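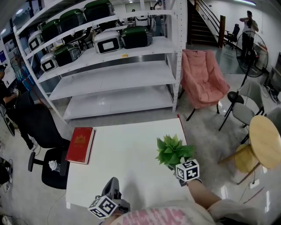

Chapter 7
Dressing a Table: Small Objects and Where They Go

I learned to dress a table in the back of a furniture shop called Monti, where my first job was putting things on surfaces and my second job was taking most of them off again. I was hopeless at it. I'd load up a coffee table with candles and coasters and a bowl of fake lemons, stand back feeling very pleased with myself, and my boss Arturo Santoro would walk past and pick up the lemons without slowing down.

So this chapter starts small, with a white table, a red hardcover and a little artificial plant. If you've come straight from Chapter 6 (big furniture, traffic paths, all that measuring), you'll be relieved to hear you can put the tape away for a while. You'll want it back by section 7.4, mind you.

What you'll be doing in this chapter

You'll practise placing one object, then two, on a plain surface. You'll learn what I mean by weight, which has very little to do with kilograms. You'll look at how colour behaves on white, and why the stuff behind a table matters nearly as much as the stuff on it. The workbook tasks are at the back, and the first one needs only a table, a book and a plant of any kind, real or otherwise.

7.1 Start at one end

Have another look at the red book at the start of the chapter. It's over on the left end of the table, a good strong red with a gold emblem on the cover and cream page edges facing right. On a white top, a book like that is going to grab you first whether you like it or not. Red on white is about as loud as a tabletop gets!

My habit is to put the loudest thing down first and build the rest around it. Some stylists work the other way and save the bright piece for last, and I've seen lovely tables done like that, but beginners who try it tend to run out of room. Put your red book down. Leave it alone. Walk to the other side of the room, turn around and see where your eye wants to go next.

With a book at one end, most people want something at the other end straight away, like kids on a seesaw. Try it and see how you feel about it. Then slide the second object in toward the middle, a hand's width at a time, and stop when the gap between the two looks deliberate. I can't give you a number for that gap. I've tried, and it changes with every table.

7.2 The plant in the gripper

The plant in our opening picture is up off the tabletop, over the near right part of it, and that's a stage I'd like you to slow down for. Hover before you place. Hold the thing just above the surface, look at it against the colour underneath, and only then commit. You'll catch a surprising number of bad ideas in that half second.

Bright green serrated leaves give you a busy little outline, so they like plain surroundings. A white top suits them nicely. The book is flat and solid with straight edges, the plant is fiddly and leafy, and the two of them get along for exactly that reason.

A word on artificial plants, as I know some of you are already pulling a face. I was a snob about them too until I spent a February dressing display rooms at Hillgate and killed every fern in the building. A small artificial plant holds its shape and puts up with being moved from table to table all arvo. Give it a wipe now and then — dust is what gives it away.

7.3 What's going on behind

Your table never sits in a vacuum. Behind ours there's a tall white metal shelving unit with boxy appliances on the upper shelves, some white and some dark green, and over to the right there's a pink padded folding chair and a round light-wood table with a few more seats near it. All of that is in your eyeline when you stand at the white table.

Notice that the two lower shelves are empty. Bare shelves behind a tabletop are a gift, and I'd think hard before filling them. The dark green up high also picks up the green of the leaves, though it's a much heavier shade, and the pink chair is a softer cousin of the red cover. You don't have to match any of this on purpose. You do have to look at it before you decide your table needs another colour, and mine nearly always doesn't.

Try this before you read on

Clear a table at home and set a book at the left end, any colour you like. Hover a small plant over three different spots and write down a word or two about each one. Then swap the book for one in a quieter colour and do it all again. Keep your notes somewhere safe, as we'll use them in section 7.4, where the tape measure comes back out and I tell you about the Raleo sideboard and the 15 vases.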